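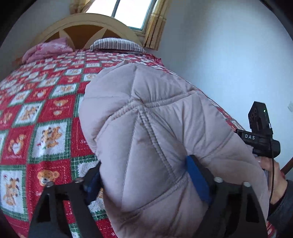
Department of Mechatronics, Birnside Technical College

Manipulation Lab: Handout 2
The Hand-Held Gripper: Setup, Daily Care and Pad Replacement

Course leader: Rianne Cuypers
Bench supervisor: Oduor Swai
Revised 13 April 2019

Read before your first bench session. Bring a printed copy, since the check sheet at the end gets filled in by hand.

1. What the handout covers

In this part of the course you record demonstrations with a gripper that you hold and close yourself. The recordings are used in the second half of the course to train the arm in the Pullow room. The arm has the same fingers, the same pads and the same camera mount as the hand-held unit. If your unit is out of adjustment, the arm learns from bad views and bad grips, and you will spend weeks looking for the fault in your code.

The handout deals with the gripper only. The recording software is in Handout 3 and the arm is in Handout 5.

2. Parts you need to know

Fingers. Flat black plates, one left and one right. They are a matched pair and should stay together.

Pads. Blue rubber, one on the inner face of each finger. The pad does the holding. The plate behind it should never touch the object.

Plate screws. Round metal heads near the upper edge of each plate. In the view over the bed you can find two on each finger. These are the screws that work loose.

Camera module. It sits on top of the body with the lenses facing forward. The small green light on its upper face means the module has power. It does not mean that you are recording.

Cable. Thin and black, leaving the back of the unit and running down past your hand. This is the part students break.

Trigger and linkage. Inside the grip. You do not open the grip. If the trigger sticks, bring the unit to Oduor.

3. Setting up at the start of a session

Take the unit out of its case by the body. Do not lift it by the fingers or by the camera module.

Put it on the bench mat with the fingers pointing away from you. Close the trigger slowly all the way and let it out again. Do it several times. The travel should feel the same from start to finish. A rough spot near the closed end usually means lint in the linkage slot, and Section 5 tells you how to clear it.

Close the fingers on nothing and look at the pads from the front. They should meet flat along their whole height. If they touch at the tips first, or at the base first, one plate has shifted. Loosen both screws on that plate by a quarter turn, close the fingers gently so that the pads line themselves up, hold the trigger closed, and tighten the screws a little at a time, going back and forth between them. Use the short hex key from the case. The long one gives you too much leverage, and we have had stripped threads from it.

Now open the fingers fully and slide the gauge block between them. The block should go in with 2 mm to spare. If it jams or rattles, write it on the sheet and swap the unit.

Connect the cable at the recorder end first, then clip it to the strap on your forearm. Leave enough slack to bend your wrist fully both ways. The cable is 985 mm long, so the recorder goes on your belt and not on the table.

Check the battery in the recorder. Do not start a session below 70 percent. A recording that stops in the middle of a fold cannot be repaired afterward, and the whole take has to be thrown out.

4. Checking the camera view

The lens is strongly curved. Straight edges bend inward, the corners of the picture go dark, and a level bed can look as if it is climbing up one side. All of that is normal. Do not turn the camera module to make the room look straight.

What you check is the fingers. Both should come up from the bottom of the picture, one on each side of the middle, and both sets of plate screws should be visible. The right pad in the picture at the top of the page shows as a clear blue rectangle against the pink fabric. The left one is mostly behind the jacket. With a thick garment that is common and you do not need to do the take again, but with the fingers empty you must be able to see both pads. If you can't, the module has tilted on its mount. Loosen the thumb nut, bring the module back to the mark, and tighten it with your fingers only.

Windows. A bright window at the far side of the room will wash out. You can live with this as long as the object and the fingers are well exposed. Look at the preview with the fingers on the object, not pointed at the window.

If two units are in use, each of them will turn up in the other one's view at some point, along with the hand holding it. Leave it in. Do not try to keep your other hand out of sight. You will start moving in strange ways, and the demonstration will be worse for it.

5. Care during and after soft goods work

Soft goods are harder on the gripper than boxes and cups. Peninah Barasa ran the clothing tasks in November and most of what follows comes from her bench notes.

Padded jackets, such as the pink puffer on the patchwork quilt, are held by the compressed fabric between the pads. Close until the fabric stops giving, then stop. Squeezing harder adds nothing to the grip and bends the linkage pin. Watch where the fabric gathers as you close. If a fold rides up past the pad and onto the bare plate, open the fingers and take hold again.

Keep zippers, snaps and drawstring ends off the pads. One drag of a metal zipper will cut a groove in the rubber.

When a garment is lying on bedding, make sure you have only the garment. It is easy to catch a pinch of the quilt as well, and in the recording the two layers can be hard to tell apart. Lift a little, look, and then go on.

After each set of takes, wipe both pads with a lint-free cloth dampened with water. No alcohol and no hand sanitizer. Both make the rubber shiny, and shiny pads slip on nylon. Let the pads air dry before you close the fingers again.

At the end of the session, open the fingers and clear the linkage slot with the soft brush. Brush outward, toward yourself. Quilted fabric sheds more than you would expect. Canned air is not allowed on these units, as it drives the lint further in.

Clean the lenses with the lens cloth only. Do not use the pad cloth.

Check the plate screws again before the unit goes back in the case.

6. Replacing the pads

Replace both pads when either one has a cut, a shiny patch that does not wipe off, or a lifted corner. Never change one alone. A new pad is thicker than a worn one and the fingers will close off center.

Unplug the cable at the recorder. The green light should go out. If it stays on, stop and ask.

Take out the screws on the left plate and lay them in the tray. Slide the plate off. Peel the old pad from the bottom corner, pulling slowly and low along the plate. If it tears, lift the rest with the plastic scraper. No blades.

Clean the bare plate with the adhesive remover from the Mabula cabinet (gloves on, window open) and wipe it dry. Here you may use solvent, because the rubber is off.

Peel the backing from the new pad. Set the bottom edge against the ledge on the plate, then roll the pad upward with your thumb so that no air is trapped. Press it between the two flat blocks in the bench vise, finger tight, and leave it there while you do the right plate in the same way.

Put the left plate back on the left side. The plates look the same but the screw holes are offset, and a plate on the wrong side will go on and then bind when you close it. Start all of the screws by hand before you tighten any of them.

Go back to Section 3 and do the alignment again from the beginning. Then weigh the whole unit, cable off. It should read 710 g on the bench scale. A lower reading usually means that a screw or the cable clip is still in the tray.

7. Faults we see most often

Fingers close but the object slips.
Dirty or shiny pads. Clean them first and try again before you change them. If it slips on one side only, check that the plates are aligned.

Green light goes off when the wrist bends.
Cable. Do not tape it. Tag the unit and take a spare. Trí Bạch keeps the replacement cables and fits them himself.

Preview jumps when the fingers close.
The camera module is loose on its mount. Tighten the thumb nut and repeat the view check. Any takes recorded that way need to be marked in the log.

Clicking in the trigger.
Worn pin. The unit is out of service until Oduor has looked at it.

Finger opening reads wrong in the software, but the fingers move normally.
Usually the zero was set with something between the pads. Close on nothing and set the zero again (Handout 3, page on calibration).

8. Check sheet

Copy the unit number from the case lid. Initial each line, and write the fault in full if you find one. "Bad" is not a fault description.

Unit number:
Trigger travel smooth:
Pads meet flat:
Plate screws tight, left and right:
Gauge block fits:
Module on its mark, thumb nut tight:
Both pads visible in empty view:
Battery at start:
Pads wiped, slot brushed, lenses cleaned:
Faults:
Name and bench:

Hand the sheet to Muthoni Mbwambo at the Badancombe desk when you return the case. Spare pads and hex keys are signed out from the same desk.

Reading for next time: Handout 3, all of it, and the first part of Handout 5.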